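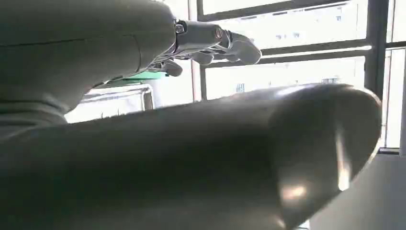 Daylight from the windows.

I've got a thing about clean windows, mostly because our place in Lurkness gets the low sun right around 4 in the afternoon and every smear shows up like chalk. So, my routine, for what it's worth!

First, skip the sunny hour. The cleaner dries before you can wipe it and you end up with streaks (I did this for years and blamed the paper towels). Early morning is good, or any gray day.

Brush the frames and sills dry before you go near them with water. Wet dust turns to mud and gets into the corners – I use an old paintbrush and then the vacuum.

For the glass I mix 2 cups of warm water with half a cup of white vinegar and one small drop of dish soap. One! More than that and you'll be rinsing till dinner. Wipe it on with a flat cloth, then pull a squeegee across the top and work down, drying the blade after every pass. My friend Yetunde Ojo goes side to side on the outside and up and down on the inside, so she can tell which side a streak is on. I've stolen that.

Screens get a soak in the tub in August, when the pollen's done. Lay an old towel down first so they don't scratch the enamel.

Tracks are the worst part. Baking soda, a splash of vinegar, an old toothbrush, and a butter knife wrapped in a rag for the corners.

– Juniper Haverford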